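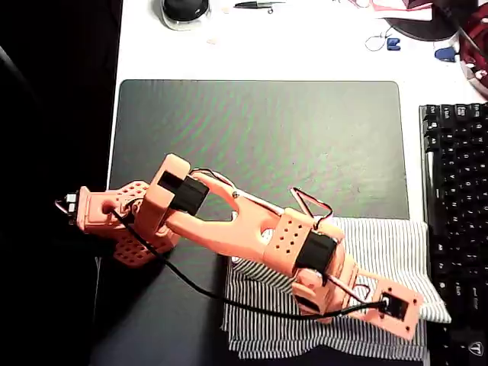
I've been a Kamenwood customer since 1999, and last Saturday I finally closed the account. Over a loyalty program, of all things!

They emailed to say my 260 points had expired. I needed 300 for a free service call, so I'd been saving them up like a squirrel, and poof. I phoned, waited, and got a very nice guy who read me the policy twice (same words, same order). He couldn't do a thing about it. You could hear that he wanted to.

My neighbor Hammad Lashari ran a service desk at Vendbridge for years, and he thinks points are mostly a way to avoid asking customers what they want. I'm with him. I'd trade every point I ever earned for a person on the phone who's allowed to say "sure, let me fix that."

So stop sending me badges and tiers, please. Give the phone staff a little money to spend on their own say-so and see how many of us stick around. I've moved over to Korletey, who have no program at all, and they picked up on the second ring.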